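Apr 30, 2018, small table in the Kütt room

Today I continued with the rice, the same bag as in February. The question from Laimutė Kivi was simple: which vessels should we keep for the pouring set, and which go back to the shelf? I tried the wooden cup, the steel plate and the metal bowl.

I weighed 300 g into the bowl and took everything from there. The cup is pleasant to hold, but the grains stay at the bottom and some of them remain there when I tip it. I must knock two times on the side. After this the scale showed 2 g missing, and I found most of it in my sleeve.

The plate has a raised rim, but it is shallow, so a fast pour jumps over. If I pour slowly from a low height, the grains stay in a small group. I prefer the left part of the plate as the target, then I can see the stray ones going to the middle. On the shiny surface the white grains are not easy to see when the lamp is strong. I switched off the lamp from Farkero and it became better.

The bowl is good. I have no remarks on it.

To do:

- ask Laimutė if the Brulix scale can be moved nearer, the walk is too long with a full bowl
- sweep under the table, rice is slippery on this floor
- order a new bag, the old one had 3000 g at the start and now it has 469 g
- try lentils in the cup, maybe they come out more easily
- write the name of each vessel on the shelf, the people from Flornness put them back in the wrong place

I left the things on the table for tomorrow, please do not wash the cup, the wood needs long to dry. 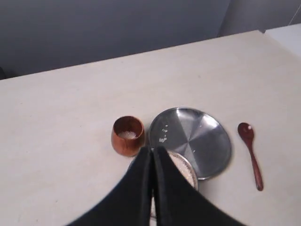 Wooden cup, steel plate and bowl, with rice in all of them.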